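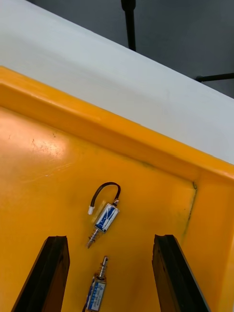
Plellska Stacking Tray, yellow
Item 2463

Back in stock as of August. Used trays from the Andness bakery closeout, sold as is. Good for seed starting, garage shelves, muddy boots, parts, whatever.

Molded plastic, raised rim. Expect scuffs, scratches and some staining along the seams, they were working trays. Wipe down before use. We don't sell these for food, please dont ask us to certify them.

Price: $15 each
10 or more: $12 each
Lids: sold out, no date yet

Shipping
Flat rate inside the state. Orders over $80 ship free. Pickup at the Zasolcombe warehouse, side door, ring twice. Closed for lunch noon to 1.

Color
Yellow only right now. Gray is item 876, different mold, does NOT stack with these. Had a few returns over this so check what you already own.

Care
Warm water, dish soap, soft brush. No bleach. Keep out of the dishwasher, the heat can warp the rim. Store out of direct sun if you can.

Returns
Cracked on arrival, send a photo and we replace it. Scratches are not a return reason. Buyer pays postage on everything else.

Bulk or mixed lots: ask for Slamet Krishnan at the Karunaratne Supply counter, or leave a mesage. Mornings are best.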